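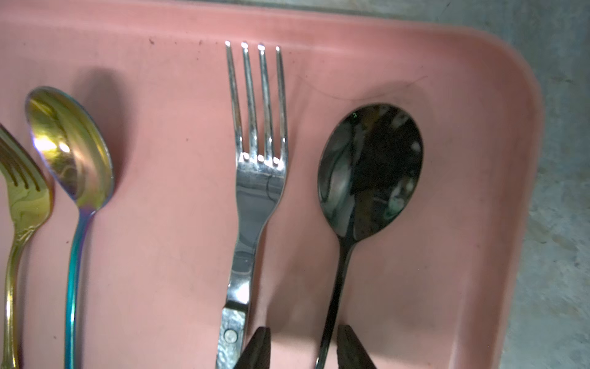 Arnar Blöndal wrote in after the last edition that the old section had him run the rinse before the salt tank was full, and he asked for the order to be changed. The steps are now in the order he suggested.

4.2 Filling the salt tank and first rinse

Applies to the Bostden 638 dishwasher. Have the hose connected and the water on (section 4.1).

1. Take out the lower rack.
2. Unscrew the salt tank cap in the floor of the tub, turning it to the left.
3. For the first fill only, pour in 200 ml of tap water.
4. Set the funnel in the opening and add dishwasher salt until it reaches the neck. Some water will spill over.
5. Wipe the threads clean and screw the cap down tight.
6. Put the rack back and close the door.
7. Turn the dial to Rinse and press Start. The cycle takes 19 minutes.

CAUTION: Never put detergent in the salt tank. It will ruin the softener.

CAUTION: Run the rinse right after filling. Spilled salt left in the tub can pit steel.

Note: The salt light may stay on for up to three cycles after filling.

Note: Table salt and sea salt are not suitable. Use coarse dishwasher salt.

4.3 Loading the cutlery basket

1. Place forks and spoons with the handles down.
2. Place sharp knives with the blades down.
3. Mix forks and spoons in each slot so they don't nest.
4. Check that nothing sticks out through the bottom of the basket and blocks the spray arm.

Wash plated or colored cutlery by hand unless its maker says it is dishwasher safe.

Nodirent Appliance Rental, Dalville | Contact the service desk | Copyright Nodirent | Back to top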